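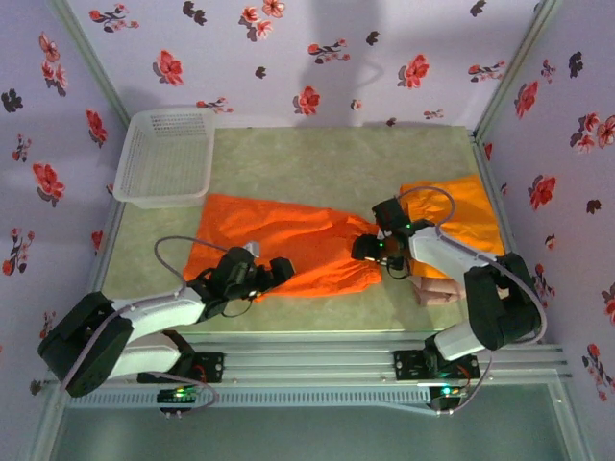 Figure 2. Workspace of the two-arm folding station, with an orange garment on the mat and the basket at the upper left.

3.2 Workspace and task

The station was built by students in the Dindlow robotics course and is used by one team at a time. Two arms are mounted on an aluminum rail along the front of a square mat (Figure 2). Three walls close off the other sides. The students covered the walls with a flowered wallpaper after early trials with bare panels, when the policy did poorly as soon as the station was moved to another room. We kept the same wallpaper for all runs reported in this paper.

The task has two stages. In the first, the arms spread a crumpled garment on the mat. In the second, they fold it and place it in the white basket at the back left. A run starts when the operator drops the garment from above the middle of the mat and steps back. It ends when the garment is in the basket or when the time limit is reached. The limit was three minutes for all teams.

Spreading takes up most of the run. One arm holds the cloth while the other looks for a free edge or a corner. Garments of a single color were harder for the students to label than we had planned for, as sleeves and hems are difficult to tell apart once the cloth is bunched up. Orozco's team dealt with this by marking only the grasp point and leaving the garment part blank when two labelers disagreed. The other teams took up the same rule in October, and the earlier labels were redone.

3.3 Data collection by student teams

Each team recorded 200 demonstrations by teleoperation. Students worked in pairs, one driving the left arm and one the right. Pairs switched sides after every 40 demonstrations so that neither side of the data came from a single driver. A demonstration was thrown out if an arm struck a wall, if the cloth went over the rail, or if either driver asked for it to be dropped. No reason had to be given in the last case.

After this screening the pooled set held 980 demonstrations. We did not balance it by team. The Undedance team worked mainly with pants and the Ibarra team mainly with shirts, and this shows in the results in Section 4.

Drivers were told to keep one gripper closed on the cloth whenever the other was moving to a new grasp. This instruction was added after the pilot. In the pilot, students tended to let go with both grippers and start over, and the trained policy picked up the habit. Some pilot runs consisted almost entirely of releases and new grasps.

Verena Widmer and Dénes Kerekes reviewed all recordings for timing errors between the two arms. Where the joint readings of one arm lagged behind the other, the recording was shifted to match if the lag was constant and removed if it was not. The shifted recordings are marked in the data files. We trained with and without them and found no clear difference in the spreading stage. In the folding stage the policy trained without them was slower to reach the basket, but the number of runs is too small to say more.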